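January, evening, kitchen

The choir has voted to do the Nadus piece and I am the only alto who has read past page four. I know this because at rehearsal tonight Kálmán asked us to turn to bar 114 and there was a great rustling, followed by the sort of quiet you get in a dentist's waiting room. Oratile found it first and held her score up so the row behind could see. They looked at it the way people look at a parking ticket.

I should say I voted for it too. It was the tea break, I had a mouthful of shortbread, and my hand went up.

Bar 114 is where the altos come in alone, on the word "water," on a note that has nothing to do with anything the sopranos have just been singing. Kálmán says to listen for the F sharp in the second tenors. Our second tenors are Matúš and a chair where Matúš puts his coat. Matúš has a beautiful voice and sings whatever he likes with it. Tonight I listened for his F sharp and got an E, held with total conviction, and I came in a step flat and took the whole row down with me.

We did it again. Then we did it again. By the last go we had the note but had lost the word, and sang something closer to "wooder." Kálmán put his pencil down and asked if any of us came from Philadelphia.

I walked home by the canal to practice it out loud, which was fine until the footbridge, where a man with two greyhounds was standing very still in the dark. I said "good evening" on what I believe was the right pitch. The dogs were polite about it.

Leftover soup for supper. It has now been leftover for long enough that I think of it as a tenant.

Later. Couldn't settle, so I sat down and got the words for the first movement into my head the old way, writing them out by hand until my wrist hurt. It's a strange text. A river complains about its bridges, then forgives them, then floods anyway. Pushpa thinks it is about marriage. Oldřich thinks it's about a river. They nearly had words over it in the parking lot, and I had to stand there holding both their folders in the sleet while they were gracious at each other.

Pushpa is still sore about the solo, of course. She doesn't say so. She says she is "so pleased for everyone," and there is only one soloist.

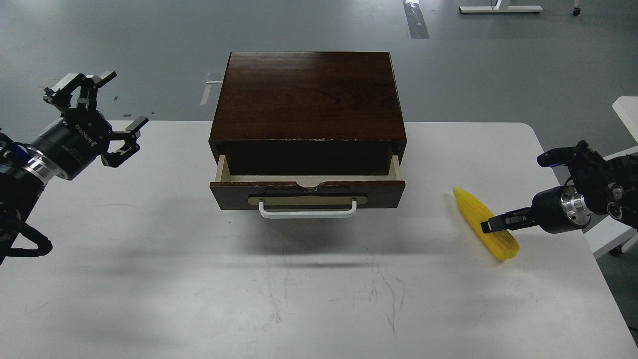

Cabinet, Corn Cob and Robot Arms

Woke at five with bar 114 going round. Couldn't get rid of it, so I lay there and did breathing exercises, the ones where you hiss out slowly like a tire. Eventually the upstairs neighbor walked across his floor, heavily, and back again. I switched to doing them through my nose.

The trouble with joining a choir in your fifties is that you find out what your voice is, after years of having it down as something else. I thought I was a soprano who hadn't been encouraged. Kálmán played me up the scale at my audition, very kindly, and at the top of it he stopped and looked at the keys as if one of them had broken. "Alto," he said. I went home and was in mourning until the weekend. Now I'm fierce about it. I hear myself telling people at work that the altos are the mortar. Only the bricks ever get talked about, etc. I have become a bore and I can't say I mind.

Concert is in the big hall at Drevow this time, instead of the church with the one working radiator. The hall seats 1,000. We have sold 79 tickets, and I'd guess most of those are Oratile's family, who come to everything and clap between movements. I love them for it. Last spring her uncle stood up at the end of the slow one and said "well done" in an ordinary speaking voice, and I have had worse reviews.

Must remember: black folder, and not the one with the squeaky ring. Cough drops without wrappers. Ask Oldřich if he is still giving people rides or if that ended with the incident at the roundabout. Hem the long skirt, which I trod on going up the risers in the fall and sang a whole Gloria with one hand behind me, holding my waistband shut. I'm told I looked devout.

Tried "water" in the shower before work and it was perfect. Big, round, dead on pitch, both syllables. Tried it again at lunch in the stairwell by the copy room and got the E. So it's Matúš's note I have learned, after all that, and now I'll have to unlearn him by the next rehearsal, with him standing a yard behind my left ear.

Kálmán has emailed to say that page nine is missing from everybody's copies. I had wondered why it got so much better there.

Soup again.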